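Wurkar open day, and a biscuit tin I did not win

The Wurkar site sits at the far end of the Gestavness estate, past the tyre place and a roundabout with a boat on it. Our coach driver went round the boat twice. The open day ran from ten until four, and by the time we had parked, queued, signed a form and been handed paper overshoes, it was a good deal nearer to eleven.

Wurkar packs things for other people. Tea, candles, cat treats, those little soaps you get in hotels. If you have ever wondered how twelve unlike items come to be sitting snugly in one cardboard sleeve, you are the sort of person who goes on coach trips like this, and I was pleased to find there were 56 of us.

We were split into groups by the colour of our lanyards. Mine was yellow and belonged to Rogelio Tagle, line manager and, for the day, shepherd. He walked backwards the whole way and never hit a thing. He told us the building used to be a carpet warehouse, that the site employs 121 people across two shifts, and that we must on no account lean on anything. A man in a fleece leaned on something almost at once.

The first hall was the noisy one, all cardboard and glue. Flat sheets went in at one end, boxes came out at the other, and a lady beside me said "well, there it is" every time one did. The glue smells of warm porridge. I had skipped breakfast and found this more distracting than I should have. 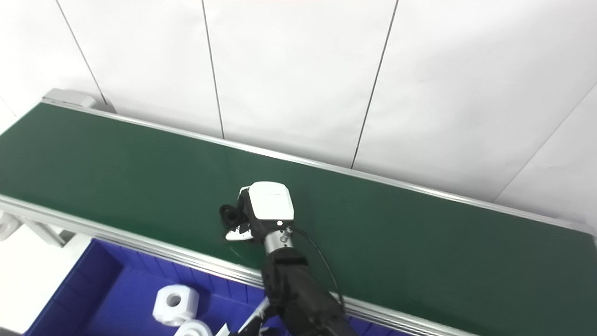 Conveyors took up the second half of the tour, and I had not expected to have opinions about them. Rogelio has plenty. He can talk about belt tension the way my uncle talked about cricket, with long pauses and the odd wounded look. Belts stretch, apparently, and they wander, and a belt that wanders will chew its own edge to ribbons inside a week. The one I liked best was a plain dark green affair with silver aluminium rails down both sides, set in front of a wall of big white panels. It had the look of a snooker table that had been sent on a diet. I asked why green and was told that it came in green.

After that we saw the labelling room, where a Skustier machine the size of a wardrobe puts 268 labels a minute on jars. We were allowed to watch it for rather less than a minute before the blue lanyards wanted their turn.

Lunch was in the canteen. Soup, a roll, and a slice of something layered that the menu board called Ďurica and the serving hatch called "the cake". I had two slices. There was a raffle for a tin of biscuits, packed on site, and I held ticket 66. It went to the man in the fleece.

The shop by the exit sells seconds at half price, mostly candles with crooked labels. I bought four, and a box of tea with the lid on upside down.

Practical notes for anyone tempted. Wear flat shoes. Parking is free but the bays are narrow. The tour takes just under two hours and there are only two places to sit down, one of which is a pallet. The next open day is in spring, and you book by telephone, mornings only, letting it ring.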